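서비스 로봇 개론
강의 노트 7: 집안일과 작업장 잡일, 기계는 어디까지 왔나

1. 이번 주 범위

지난주까지는 강체 물체의 파지를 다루었다. 컵, 상자, 나사처럼 모양이 변하지 않는 물체는 자세 여섯 개의 숫자만 알면 상태가 정해진다. 이번 주는 그 가정이 깨지는 작업을 본다. 수건 접기, 봉투에 물건 담기, 케이블 정리 같은 것들이다. 읽을 자료는 Janssen 교재 4장과 Potolel 과제의 공개 보고서 중 천 조작 부분이다. 보고서의 부록은 시험 범위에 넣지 않는다.

2. "할 수 있다"의 기준

로봇이 어떤 일을 할 수 있다는 말은 적어도 네 가지 뜻으로 쓰인다.

가. 시연 영상에서 한 번 성공했다.
나. 같은 물체, 같은 위치에서 반복해 성공한다.
다. 물체와 위치가 바뀌어도 성공한다.
라. 사람이 지켜보지 않아도 되고, 실패하면 스스로 복구한다.

공장의 용접이나 팔레트 적재는 라에 가깝다. 작업장 환경을 로봇에 맞추어 고정해 두었기 때문이다. 가정용 로봇청소기도 바닥이 정리되어 있으면 라에 가깝다. 천을 다루는 일은 대부분 나와 다 사이에 있다. 기사나 홍보 자료를 읽을 때는 먼저 어느 단계의 주장인지 표시해 둔다.

3. 천이 어려운 이유

천은 상태를 적은 수의 변수로 나타낼 수 없다. 같은 수건도 놓을 때마다 주름이 다르고, 접힌 안쪽은 카메라에 보이지 않는다. 모서리를 찾는 일과 그 모서리가 한 겹인지 두 겹인지 판단하는 일은 서로 다른 문제이며, 뒤쪽이 훨씬 어렵다.

접촉도 까다롭다. 얇은 천을 집으려면 손가락 끝이 탁자 면까지 내려가야 한다. 위치 제어만 쓰면 몇 밀리미터의 오차로 탁자를 세게 누르거나 천을 놓친다. 그래서 힘 제어나 유연한 손끝을 함께 쓰는 경우가 많다. 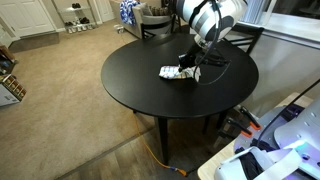
그림 1. 둥근 탁자 위의 접힌 천을 그리퍼로 누르는 로봇 팔. 천 가장자리에 구김이 있다.

그림 1과 같은 자세에서 제어기가 알아야 할 것을 적어 보자. 손가락과 탁자 면 사이의 거리, 천의 겹 수, 누르는 힘, 천이 미끄러지는 방향이다. 이 가운데 외부 카메라 한 대로 믿을 만하게 얻을 수 있는 것은 많지 않다. 탁자 윗면에 광택이 있으면 깊이 센서의 값도 흔들린다.

4. 성공률을 읽는 법

Benda 실습실의 8월 연습 결과를 예로 든다. 수건을 반으로 접는 작업을 100회 시도했다. 시작 상태를 펼쳐 놓은 경우로 한정했을 때는 거의 57회가 기준을 통과했다는 식으로 초안에 적혀 있었는데, 이런 표현은 쓰지 않는다. 횟수는 세면 되는 값이므로 정확히 적는다. 다시 집계한 값은 57회였다. 구겨진 상태에서 시작한 별도의 100회에서는 22회였다.

두 값의 차이는 대부분 첫 단계, 곧 천을 펴는 데서 생겼다. 접는 동작 자체의 실패는 적었다. 보고서에 앞의 조건만 실리면 독자는 집 안의 빨래 더미에도 같은 성능을 기대하게 된다. 시작 조건, 통과 기준, 사람이 개입한 횟수를 반드시 함께 적을 것.

소요 시간도 기록한다. 사람이 몇 초에 끝내는 일을 로봇이 2분 걸려 끝냈다면 성공으로 세더라도 시간은 따로 보고해야 한다. 영상의 재생 배속도 확인한다.

5. 가정 환경과 작업장 환경

Jalitz 공장 견학에서 본 포장 라인은 조명, 작업대 높이, 부품 방향이 모두 정해져 있었다. 집에서는 그렇게 하기 어렵다. 탁자 옆에 의자가 있고, 창에서 들어오는 빛은 시간마다 달라지며, 팔이 움직일 공간도 가구 배치에 따라 줄어든다.
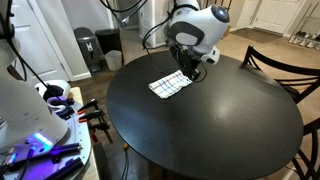
그림 2. 체크무늬 행주의 구겨진 쪽 가장자리에 닿은 그리퍼. 왼쪽에 두 번째 팔의 일부가 보이고, 탁자에는 의자가 붙어 있다.

그림 2의 의자 위치에 주의한다. 등받이는 경로 계획에서 장애물로 넣어야 하고, 의자가 옮겨지면 지도도 고쳐야 한다. 무늬가 있는 천은 특징점이 많아 추적에 유리한 면이 있다. 그러나 주름이 생기면 무늬의 선도 함께 꺾이므로 무늬의 선을 천의 윤곽으로 잘못 잡는 일이 잦다.

팔이 두 개인 구성은 천의 양 끝을 잡고 펴는 데 쓸 수 있다. 대신 두 팔의 좌표계를 맞추는 보정이 필요하고 충돌 검사의 계산량이 늘어난다. 한 팔로 할 경우에는 탁자 면의 마찰을 이용해 끌면서 펴는 방법이 있다.

6. 현재의 정리

펼쳐진 수건 한 장을 접는 일은 연구실 수준에서 가능하다. 섞인 빨래 더미에서 옷을 골라 펴고 접어 서랍에 넣는 전 과정은 아직 사람의 감독이 필요하다고 보는 편이 안전하다. 작업장에서는 부품을 정해진 칸에 옮기는 일이 이미 자동화되어 있고, 유연한 호스나 전선을 끼우는 공정은 사람이 맡는 곳이 많다.

7. 과제

(1) 집안일 하나를 골라 동작 단위로 나누고, 각 동작을 2절의 가~라로 분류하시오. 근거 자료를 붙일 것.
(2) 4절의 두 조건을 한 표로 정리하고, 빠진 정보가 무엇인지 쓰시오.
(3) 그림 1과 그림 2의 천 가운데 하나를 골라 다음 집기 위치를 제안하고, 그 위치가 실패할 경우의 복구 동작을 쓰시오.

분량은 A4 2쪽 이내. 제출은 다음 강의 시작 전까지 강의 게시판으로 한다.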